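Workshop notebook, Brodcombe
December, started at 7:40 in the morning

Rune sets for Brekke, order 1378. Continuing from the previous page.

The ash discs from the second branch are dry enough now. I have weighed the same bag every morning, and it stays at 551 grams for three mornings, so I will not wait longer. The first branch I do not trust yet. When I hold a disc from it against my cheek it feels cool, and two of them have opened a small crack from the center to the bark. I put these aside for pendants, if Gwenllian wants them.

Sanding. Kiri asked last week why we do not stop at the coarser paper. I tried one disc each way and burned the same sign on both (Hagalaz, it has the crossing line, so it shows every mistake). On the coarse one the line is furry at the sides and the tip jumps when it meets a growth ring. After 600 the line is clean and the tip moves slowly as through butter. So we continue with 600 on the face. The back can stay coarse, I even like it more, the fingers know at once which side is which when you draw from the bag with closed eyes. 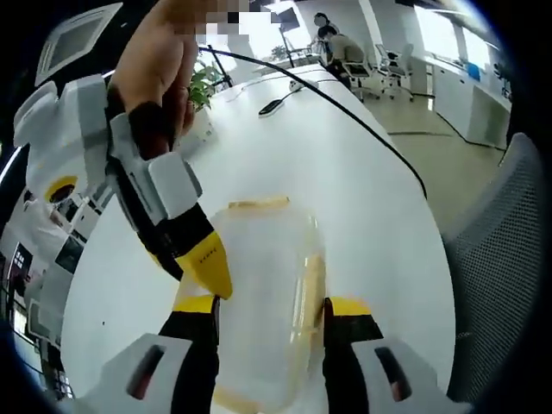 Burning temperature: with the thin tip I stay a little under the middle of the dial. If I go higher, the bark side darkens before the line is deep. Please do not change the tip while it is hot, we have only one spare.

About the signs themselves. Tipene wrote the draft of the leaflet, and there he has Ingwaz as a closed diamond, but on the drawing from Brekke it is the form with the crossed legs. Both are used by people. A customer who learned from one book will think that the other is an error, so I would like one sentence in the leaflet about it. I have asked Brekke which they prefer and have no answer yet. I burn all the others first and leave Ingwaz for the end.

The blank disc is a similar question. The drawing does not include it, the leaflet does. I personally do not use a blank one in my readings, I was taught without it, but Teófilo says that many of his customers ask for it and are disappointed when the bag does not have it. We can put it in as a spare disc and let the leaflet say that the reader may decide. That would be my proposal.

Oil. Erkik is finished except for the bottom of the tin. I rubbed what remained on one full set, and linseed on another one, and left both on the windowsill overnight. The linseed smells stronger and is more yellow. Erkik gives a flatter look and the burned lines stay black. With linseed the lines turn a little brown at the edges, which I find warm and pleasant, but it is not the same as the sample Brekke has approved. New tin to be ordered. Rags go flat on the rack in the yard after use, also the small ones. 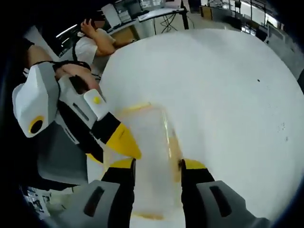 Danylo Polishchuk
Wood and finishing, Brodcombe workshop

Afternoon, continued.

Gwenllian brought the bags. The dark blue linen is beautiful, but the opening is too narrow. My hand goes in, it does not come out with a disc in it. Kiri has a smaller hand and had the same trouble. For drawing one rune in the morning this is annoying, for a cast on the cloth it does not matter, you only turn the bag over. Gwenllian will cut the next ones wider and use the softer cord. The 6 bags which are already sewn can go with the pendants.

Test reading with the finished set, at the end of lunch. I know it is not a real test, but I like to hear how a set sounds before it leaves us. The sets from the Birkosdale birch had a high, dry click. The ash is lower, more like pebbles. Three discs drawn: Raidho, Isa, Jera. A journey, then standing still, then harvest. Kiri said it is the delivery company. I wrote it down anyway and we can look at it again when the parcel arrives.

One more thing I noticed during the cast. The discs with much bark left on the rim do not lie flat and some stand on the edge against the neighbor. Then the reader does not know if it is upright or reversed. I went through the set again and took the thick bark down with the knife, only where it was lifting. It looks less wild, but it lies well.

Still open:
Ingwaz, answer from Brekke
Blank disc, yes or no (Tipene, please do not print before)
Tin of Erkik
Wider bags, Gwenllian
First branch, weigh again after the weekend

Teófilo wants to know if he may have one set early for his shop window. From my side yes, but it must be the linseed one, and he should keep it out of the sun. The price he has to discuss with Tipene.

The extractor was making the rattling noise again after four o'clock. I tightened the clamp on the hose and it is quiet for now.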